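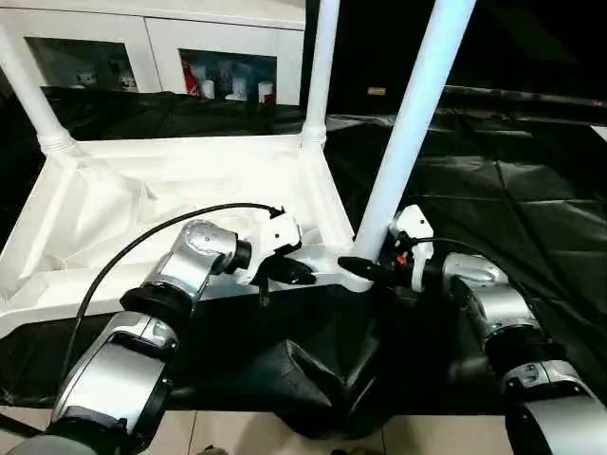
*Fig. 4.1 - Table upside down on a black sheet, legs upward.*

## 4. Fitting and checking the legs

Applies to the Flendeo plastic table, part 273. Revised 16 October 2020, F. Arroyo.

1. Spread the ground sheet and smooth out any large folds.
2. Turn the table over and lower it on to the sheet, top face down. Lift by the rim only.
3. Push each leg into its corner socket and turn it clockwise until it stops.
4. Pull upwards on each leg in turn. If it moves in the socket, remove it and repeat step 3.

**Note:** Keep a clear space of 524 mm on all sides while the table is being turned.

Shelving units and cabinets
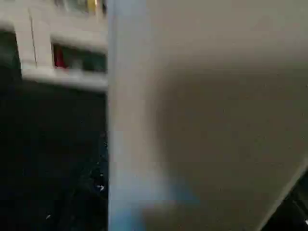 should be fixed to the wall before the table is placed near them. Small items may stay in the compartments - anything on an open ledge should be taken down first. See section 6 for wall fixings.

### 4.1 Checking the frame

5. Look along the rim from one end. All four legs should stand at the same angle.
6. Press the frame at each corner. It should not rock.

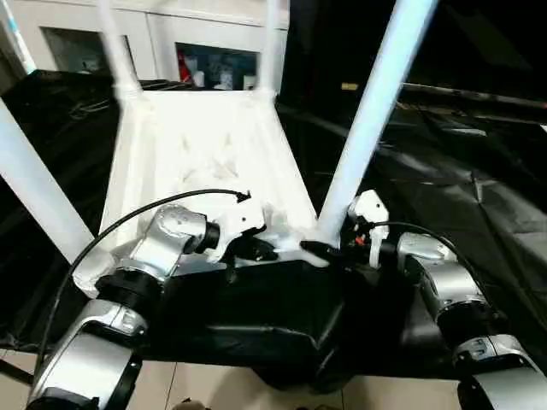

*Fig. 4.2 - Legs and corner collars.*

**Caution:** Do not use a leg as a lever to turn the table. Do not strike the collars with a hammer.

### 4.2 Removing a leg

7. Hold the leg low down, close to the collar, and turn it anticlockwise.
8. Draw it straight out. Store spare legs flat, in bag 16.
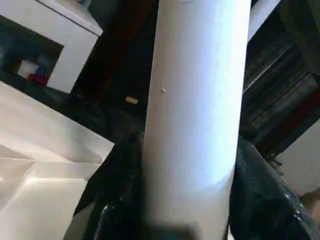 *Fig. 4.3 - White cylindrical part held near its lower end.*

If a leg will not turn, leave it in place and order socket kit 189 from Strazds.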